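Cell notebook, June

Morning, with coffee. Subject: next year's equipment money.

The equipment request for next year is due upstairs at the end of the month, and it has fallen to me again, on the theory that I did it last year and survived. I am writing the reasoning down here first, in the notebook, so that when somebody asks in November why we bought the thing we bought, there will be a page to point at. Last year's reasoning lived on a whiteboard. The whiteboard is now very clean.

Where we stand. One arm, the KUKA, which is fine and which I do not intend to discuss. One bin, also fine in the way that an old frying pan is fine. Everything between the arm and the bin is a candidate for money: gripper, fingers, hoses, cable dressing, lighting, and the way the bin is held in place. Everything around the cell is also a candidate, but I have learned that asking for a better table gets you a meeting about tables.

The budget line is 3337 dollars for the small-equipment part. I don't know who arrived at 3337. It has the look of a number that was once bigger and had an accident. Capital is separate and needs its own form, and the form needs three quotes, one of which always comes from a company that has not answered the phone since spring.

Quotes in hand so far:

Neretti. Complete replacement gripper with its own controller. Nice hardware, very nice brochure, price on request. I requested. The price is a capital price. They also offer a "starter consultation," which I take to be the part where they tell you the price in person.

Vatton. Fingers and pads only, fits what we have. Sold in packs of 4. Lead time is good. Their drawing shows a bolt pattern that matches ours apart from one hole, and I have written to ask whether the one hole is a typo or a lifestyle.

Cenum. Hoses, fittings, clips, cable wrap. Cheap. Minimum order is 100 fittings. We need, being generous, a small handful. The rest would go in the drawer with the previous minimum order.

I want to sort these by what actually costs us time, so I went back through the log for the last 88 picks that were marked as needing a hand from a person. I was hoping for a single villain. What I got was a crowd. Thin things lying flat, things lying against the wall, things lying on other things, and a respectable pile of entries that say only "no" in my own handwriting.

Walls are the part I'd underrated. When something settles along the side of the bin there is not much room to get a finger behind it, and the arm has to think about its own elbow as well as the object. No amount of new gripper fixes that by itself. Longer, slimmer fingers might. So might a bin with a different slope, which would cost less than anything Neretti makes, and which we would then have to teach everything about from scratch. I've put a pin in the bin.

Object set. We also need to budget for objects, and this is the line I expect to be questioned. It is hard to write "toys" in a request without a follow-up email. Last year I wrote "assorted test articles" and it sailed through. The set has to cover soft curves, thin frames, hollow things and small awkward things, and the discount bins at the store do this better than any catalog.

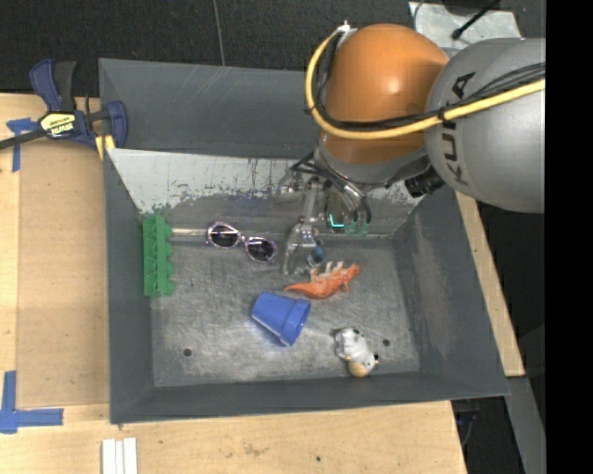
Current set in the bin: sunglasses, dinosaur on its side, blue cup, spotted animal down by the front wall. All of it is "assorted test articles" for purposes of the form.

The sunglasses are the most useful thing we own per dollar. Open frame, two dark lenses, an outline that no two people would draw the same way. I'd like more pairs in different shapes. The request says "thin-frame articles, optical."

The cup is next. A cup on its side with the mouth showing gives you several places to grab, and most of them are bad. Good teacher. Add other sizes, same general shape, so we can find out whether it's the shape or the size that is the trouble.

The dinosaur I would buy again tomorrow. Legs one way, tail another.

Bin floor: scratched and scuffed all over. I thought about a liner. A matte liner might calm the glare, and it would also be one more thing to replace, tape down, and argue about. Jayasinghe sells one cut to size, with a sample swatch that arrived in a box large enough for a microwave. I've left the liner on the list as optional, below the line. The two holes in the floor would need to be matched or ignored. I vote ignored.

Workholding. The bin corner has an Irwin bar clamp beside it, and there is blue tape on the board to the left. I have priced proper locating brackets. They are not expensive. They are, however, permanent, and every time I've made something permanent in this cell we have wanted it moved the following week. Compromise: ask for the brackets, and a sheet of board to bolt them to, and keep the clamp. The clamp has never needed a firmware update.

Cable dressing. The yellow cable and the thin black ones go around the orange joint together, tied. It's tidy enough. What I want is slack where it should be and none where it shouldn't, and a spare of whatever is going to wear first. A spare cable is the least exciting thing on any list and the first thing I cross off every year to make the total work. This year it goes at the top, in pen.

Hoses and fittings. Same story, smaller. If I order from Cenum we will have fittings until retirement. I asked the group down the hall whether they would split the minimum order and they said they still had theirs from the last time they split one with us.

Midday. Tried adding it up.

Version one: Vatton fingers, spare cable, Cenum order, brackets and board, objects. Under the line, with a little left over for shipping, which will eat it.

Version two: all of that plus the Jayasinghe liner. Over the line by an amount so small it's insulting.

Version three: Neretti gripper on a capital form, everything else on the small line. This is the version that looks best on a slide. It is also the version where we spend the fall integrating a controller and collecting very little of anything. I have nothing against the gripper. I would like it very much for somebody else's fall.

Leaning hard toward version one. The case in plain words, for the form: we know how the current gripper fails, we have a log of it failing, and new fingers are a change we can undo in an afternoon. A whole new gripper makes the old log hard to compare against. If the fingers help, we'll know which kinds of pick got better. If they don't, we've spent fingers money and have a stronger argument for Neretti next year, with numbers in it.

Things I keep forgetting to include, so here they are in writing:

Tape. We go through a surprising amount of it and it has never once been on a request. It comes out of somebody's desk.

Shipping and import on the Vatton parts. Last time the import charge showed up later than the parts and was paid out of the coffee fund, which has not recovered.

Time. The form has no box for it. A day to fit the fingers, a day to redo the calibration, a day to find out the calibration was done with the old finger length, a day to do it again. I have started writing "commissioning" next to these and giving it a cost. Nobody has objected yet, possibly because nobody reads that far.

A second bin, same as the first. If we ever do change the slope, I want the old one kept as it is, scrapes included, so there's something to go back to. Storage is the problem. It's a large object to own two of.

Afternoon. Vatton wrote back. The hole is a typo. They are sending a corrected drawing and the same price, good until the end of next month, which gives the people upstairs exactly one chance to lose the form and find it again.

Also heard from Neretti, who would like to know our timeline. I said next year. They asked which quarter. I said the one after we find out about the fingers.

To do before it goes up:
Get the corrected drawing and check it against the flange myself, with calipers, and write the numbers here.
Ask Cenum one more time about a smaller pack.
Third quote for the brackets. Any company with a working phone.
Rewrite the objects line so that it contains no animals.
Move spare cable to the top. Do not cross off spare cable.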